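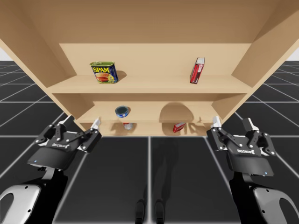 Slavica Janevski once told a class that a sound editor is hired to fix the picture. Her students wrote it down, and most of them disagreed. This chapter covers what she meant.

We will work with one film, *Arum*, a drama shot in January on a small budget. Its first cut had 472 shots and very little usable sound from the set.

## Chapter 7: Sound After the Shoot

By the end of the chapter you should be able to:

- tell room tone from ambience
- mark a cue sheet for a scene of 3 minutes

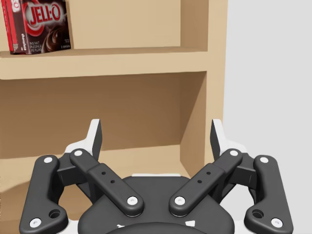
## 7.1 Room Tone

Room tone is the sound of a place when no one speaks. Record it before the crew packs up. The *Arum* crew skipped it on 16 scenes, and the editor had to build it from gaps between lines.

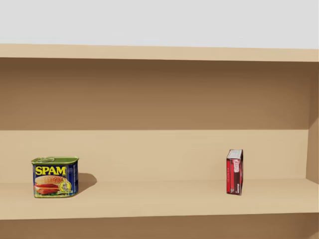

According to Josefien Van der Linden, those gaps are often too short to loop without a click. She prefers to overlap several of them.

Fades help too, if they are kept short. 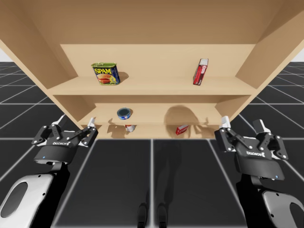
Does ambience replace room tone? It sits on top of it, so a scene usually needs both.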